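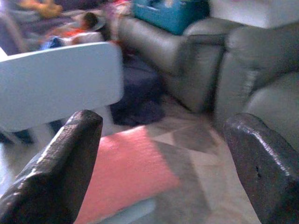
Vista da câmara do punho numa sala com tapete, sofá e brinquedos.

Procuramos participantes para ensinar tarefas domésticas a um robô

O laboratório Mimholm procura pessoas para guiar um braço robótico em tarefas simples de casa: apanhar objetos do chão, arrumar brinquedos, dobrar uma manta, pôr coisas dentro de uma caixa. Não é preciso ter experiência com robôs nem saber programar. Procuramos pessoas que arrumam a sua casa todos os dias e que têm mãos pacientes.

O que vai fazer

Cada participante trabalha de duas maneiras. Na primeira, segura o braço com as próprias mãos e leva-o pelo movimento completo, desde a posição de descanso até largar o objeto. Na segunda, fica sentado noutra divisão e comanda o braço à distância, com um comando em cada mão, olhando apenas para o ecrã com a imagem da câmara do punho. Nesta imagem aparecem sempre os dois dedos da garra, e ao início é um pouco estranho calcular a distância até ao objeto. A maior parte das pessoas habitua-se durante o treino.

Cada tarefa é repetida muitas vezes, com os objetos em lugares diferentes. Se deixar cair alguma coisa, não apague a tentativa: marque-a como falhada no programa e continue. As tentativas falhadas também nos servem. Para este projeto queremos reunir 2.000 demonstrações até dezembro.

Horário e pagamento

As sessões têm a duração de 60 minutos, com uma pausa a meio. Pedimos a cada pessoa 10 sessões, no máximo 2 por dia. O horário combina-se com cada participante, de manhã ou ao fim da tarde, também ao sábado. O treino inicial é pago como uma sessão normal. O valor por sessão é comunicado na primeira conversa, por telefone, e o pagamento faz-se por transferência no fim de cada mês.

Quem pode participar

– Pessoas com 18 anos ou mais.
– Que possam estar sentadas e de pé durante a sessão, alternando.
– Com visão normal ou corrigida com óculos ou lentes.
– Que compreendam instruções em português ou em inglês.

Temos especial interesse em pessoas canhotas, e também em pessoas com mais de sessenta anos, porque até agora temos poucas demonstrações destes dois grupos. Se tem dores no pulso ou no ombro, escreva-nos antes de se inscrever – podemos propor só as sessões à distância.

Local

Edifício Sutherland, rés do chão, entrada pelo lado do estacionamento. As salas de trabalho estão mobiladas como salas de estar. Pedimos calçado fechado, mangas que não sejam largas e cabelo comprido apanhado. Anéis e pulseiras ficam num cacifo durante a sessão.

Dados e privacidade

Gravamos o movimento do braço e a imagem da câmara do punho. Não gravamos som. Se a sua cara ou as suas mãos aparecerem em algum vídeo, pode pedir que essa gravação seja eliminada. Pode também desistir a qualquer momento, e as sessões já feitas são pagas.

Como se inscrever

Envie uma mensagem pelo formulário desta página com o seu nome, a sua idade, a mão que usa para escrever e os dias em que está disponível. Não é necessário currículo. As inscrições são lidas por Tatsuya Kobori, que responde a todas. Para perguntas técnicas sobre o braço ou os comandos, escreva no assunto o nome de Hideaki Hirose, responsável pelo treino dos participantes.

Anúncio publicado em 14 de junho de 2020.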